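Wood-grain desk top with a cable grommet: is there any point to the hole, and will the surface last? 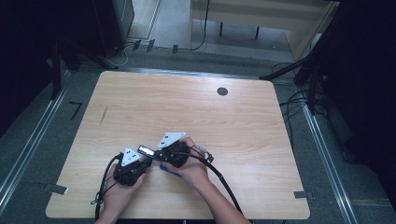 Posted by deskless_in_dayton, Jun 17, 2024

I'm trying to decide whether to keep this table top or send it back while I still can. It's light wood grain, rounded corners, with one round dark gray grommet toward the back on the right side. I bought it through Plarkano as "work surface, light oak look," which tells you how much they wanted to commit to what it's made of. I asked their support people twice what the core is. The first one said "engineered wood" and the second one said "premium engineered wood," so apparently it improved between emails.

I have three things I'd like to know from people who have lived with one of these.

First, the grommet. It's on the right. Most of what I plug in at my bench has its cable leaving from my side of the table, toward me, and dropping over the near edge. A hole way over in the far corner does me no good unless I drag every cable across the work area first. Is there some way people use these that I'm missing, or is it there so the listing can say "cable management"?

Second, the finish. The listing says it is rated for 500 cycles of something. It doesn't say cycles of what. Wiping? Being leaned on? I do small repair work, so there's metal sitting on it most of the day, and I lean my forearms on the near edge for hours. My last table wore through to a pale stripe right where my wrists go, and that one was also supposed to be tough.

Third, the rounded corners. I like them for my hips. But the edge strip on a curve is where these things always start to peel, at least on every cheap one I've owned. Has anybody had a rounded top from Plarkano or similar go a couple of years without that?

The top is 65 inches wide if it matters. Please don't tell me to buy a solid maple bench. I know they exist. I also know what they cost.

Edited to add: yes, the grommet cap comes out. No, it doesn't stay in very well when you put it back.

El Idrissi Bench Works

I refinish and resell used office furniture, so I see a lot of these after people are done with them. Going through your list out of order.

Edges first. Whether the strip peels on the corners depends on how thick it is and what glue they used, and you can check the first one yourself. Look at the underside of a corner with a flashlight. If the strip is paper thin and you can see a wavy glue line, it will lift, and it will start at the corner nearest your chair. If it's thick enough to catch a fingernail on and the seam is tight, you'll probably be fine for years. I wouldn't trust a brand name on this. I've had two tops from the same seller with two different strips on them.

The surface is harder to judge from a photo, and anyone who tells you they can is guessing. Printed wood grain can be a decent hard layer or it can be something close to contact paper. Find a spot on the bottom or the inside of the grommet hole. Pull the cap, look at the cut edge of the hole, and you'll see the core and the skin on top of it. That will tell you more than two support emails. If the core looks like pressed crumbs, seal the cut edge with a little clear nail polish or wood glue before anything gets spilled down there. That raw ring is where I see the most swelling on tops people bring me.

As for 500 cycles, I have no idea either. I have seen 955 printed on a different box with the same lack of explanation. I'd ignore both.

The grommet is useful if you have things that stay put, like a lamp or a monitor or a charger. For tools that move around in your hands it's useless wherever they put it. A cable that has to follow your hand wants to hang off the front or come down from overhead. People who solder or do fine assembly often hang the cords from an arm above the bench, and then the near edge stays clear for your arms. If you can't do that, loop the cord loosely with a tie close to the tool so it doesn't tug, and let it drop in front.

For the wrist stripe: get a mat. I know it's a boring answer. I'd rather see a worn mat than a worn top come through my door.

Verkell

Just rotate it 180 degrees, then the hole is on the left and close to you. Problem solved. Mine has been great, 10 out of 10, I use it for gaming.

deskless_in_dayton

Verkell, that puts the hole right about where my left arm sits, with a cap that pops out. Also the leg holes are predrilled for one direction, so I'd be drilling new ones in a top I might be returning. I believe you that yours is great for gaming. I'd like to hear how old it is.

El Idrissi, thank you, that was more than I expected. I pulled the cap and looked. Pressed crumbs, as you put it. The skin is thin but it doesn't lift when I pick at it. The strip on the front corners catches my nail, barely. The one at the back left doesn't, so maybe they ran out of the good stuff partway around.

grineo_owner_77

I had the Grineo version of this, same rounded corners, hole in the same place as far as I can tell. I'm not convinced it isn't the same table with a different sticker, but I can't prove that.

The surface held up better than I thought it would. I dragged clamps across it and got a few dull lines and nothing deeper. Coffee was fine. Isopropyl was fine. What got me was a hot iron tip I set down for a second, which left a brown dot that never came out, so if you do any heat work use a silicone mat and don't believe "heat resistant" in the listing.

Corners were fine until I moved apartments last September and banged one on a door frame. After that the strip came loose a bit at a time. I glued it back with contact cement and held it with painter's tape overnight, and it's still on.

I never used the hole for cables. It's full of pencil shavings.

I'd keep it if the price was low and send it back if you paid full list. Check the return rules first, though. Mine said the legs couldn't have been attached.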